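Compte rendu de la réunion du 4 juillet 2022 – location du poste à deux bras Vollis

Bon, c'est moi qui tiens la plume cette fois, alors pardon d'avance pour le style. On était presque au complet, il manquait seulement l'équipe du site de Skurnville, qui recevra ce texte et pourra réagir par mail.

1. Le compte rendu précédent est adopté. Une correction : l'abonnement support est bien facturé par poste et non par bras, je m'étais emmêlé les pinceaux.

2. L'offre Vollis. On a repris le devis ligne par ligne (oui, encore !). La formule de base est à 2 050 euros par mois, bras, châssis et logiciel compris. La formule longue passe à 3 300, avec le remplacement des pinces et une hotline qui répond aussi le soir. Deák propose un équipement proche, moins cher à l'achat, mais sans location, et là on a tous un peu grimacé : personne n'a envie d'acheter avant d'avoir vu tourner la chose quelques mois. J'ai demandé si le transport depuis l'entrepôt de Maltdale était inclus. Réponse de Vollis reçue pendant la réunion : à l'aller, oui, pour le retour c'est à discuter.

3. Le travail sur la visserie. C'est le point qui m'intéressait le plus, je l'avoue. On veut savoir si le poste convient pour manipuler des boulons présentés en vrac dans un bac peu profond, sans les ranger avant, parce que c'est comme ça qu'ils nous arrivent.

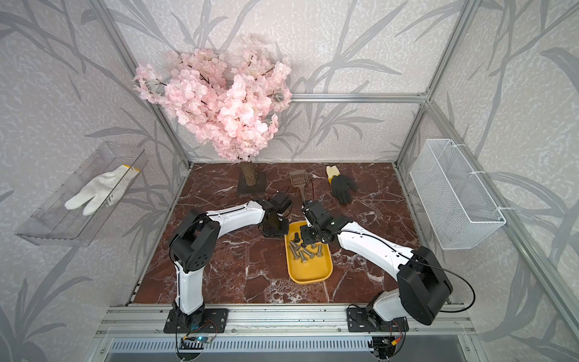
Les boulons hexagonaux sont pénibles à prendre quand ils se croisent, et l'atelier aimerait un essai avec un seul bras puis avec les deux, histoire de voir si le second vaut sa place. Moi je parie que oui, mais une partie de la salle n'était pas convaincue du tout – on en a parlé un bon moment. Quelqu'un a aussi demandé des mors plus fins. Vollis en a au catalogue, la paire est à 207 euros, hors formule longue évidemment.

4. Câbles et nettoyage. L'atelier préfère des câbles qu'on puisse remplacer sans démonter le bras. La notice ne dit rien là-dessus, je pose la question. Pareil pour le plateau : quel produit a-t-on le droit d'utiliser dessus ?

5. Décision. On part sur la formule de base pour 9 semaines, sous réserve que Vollis accepte une durée aussi courte (leur devis parle de mois entiers, à voir). Adopté, avec deux abstentions. On garde l'offre Deák sous le coude jusqu'en novembre.

À faire de mon côté : relancer Vollis sur le retour, les câbles et la durée, et envoyer le devis annoté à Skurnville. L'atelier prépare un lot de boulons mélangés pour les essais.

Divers : la prise près de la porte ne marche toujours pas.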